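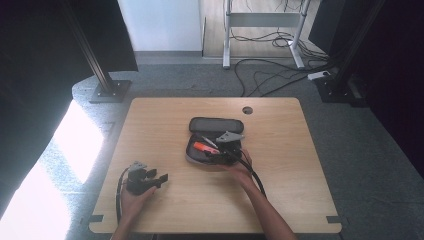 About us

Evton is a small company that makes and sells pencil cases, pen rolls and desk pouches. We work in Velthorpe, on the upper floor of a former printing house, and we send our goods to schools, offices and private customers. If you have one of our cases in your bag, it was checked and packed in this building.

How we started

The company began with a repair service. People brought us school bags, music bags and tool bags with broken zippers, and we put new ones in. After two winters of this work we noticed that small pencil cases came back to us more often than any other thing. The fabric was still good, the pens inside were still good, but the zipper had opened behind the slider or the corner had torn. Many customers asked if we could not simply make a better one. So we tried. The first case was not beautiful, and the lid did not close over a ruler. The second one was better. We sold 158 pieces of the third, mostly at the spring market in Velthorpe, and from this time we called ourselves a pencil case company.

We still do repairs, and we explain more about this further down the page.

What we make

Our main product is the Batov case. It is a case with a zipper that goes along three sides, so the lid can be folded back completely and stay flat on the desk. We wanted this because in a classroom, or in a meeting, you do not have time to search with your fingers in a dark bag. You open it, you see what is in it, you take the pen. The Batov has one lower compartment without dividers. We made a version with elastic loops in the past, but customers told us that the thick markers did not go in and the thin pens fell out, and we stopped it.

The Thampi roll is for people who draw. It has 13 narrow pockets and it closes with a ribbon. It is slower to make than the Batov, and for this reason we produce it only two times in the year, in March and in September. When it is sold out, please write to us and we will put you on the waiting list.

We also have a flat desk pouch for receipts, cards and other small papers. It has no special name. In the workshop we call it the envelope.

How we test a case

Before we change anything in a product, also a small thing like the thread, we use the new sample on a normal table with normal pens. We put in a marker and a slim pen, we close it, we open it, we take them out, and we do this again many times. We write down where the zipper becomes heavy and whether the lid wants to come back up. We look if a pen can lie diagonally without pressing on the seam, because in real life most people throw their pens in and do not arrange them.

We also try every case with the left hand. Some of our first customers were left-handed and they wrote us very polite but clear letters. From that time the zipper of the Batov can be ordered to open from the left or from the right, for the same price.

Where we work

Our rooms are at the end of the corridor, behind the door with number 909. Please do not be confused by the number, the building does not have nine floors. It is the old numbering of the printing house and we did not want to change it.

There are 11 of us now. Some cut and sew, some check and pack, and the rest answer the letters and the telephone. Everybody learns to pack in the first week, also the office people. We think it is useful if the person who answers a complaint knows how the case was put in the box.

Visitors can come in the afternoon between two and five. There is a shelf near the entrance with all the models and colors, and you are welcome to open them and try your own pens. If you come with a group of more than six, please call first, the entrance room is quite narrow.

For schools

We deliver to schools from twenty pieces. The teacher can choose one color for the whole class or mixed colors. We can sew a small name label in the lid, and we ask you to send the names in a typed list. Handwritten lists are charming but we made mistakes with them, and a child with a wrong name in the case is not happy.

School orders for the beginning of the year should reach us before the end of June. Later orders are possible, but they may arrive after the first lessons.

Repairs

Every Evton case can come back to us for a new zipper. In the first three years it is free and you pay only the postage. After this we ask a small amount, which you find on the price page. Please take out your pens before you send it. We have a box with forgotten pens and erasers, and we return them when we know the owner.

We also repair cases from other makers if the fabric is strong enough. Send us a photo of the damage first and we will tell you if it makes sense.

Write to us

We read all messages and we usually answer in two working days. You can use the contact form, or send a letter to Evton, Room 909, Velthorpe.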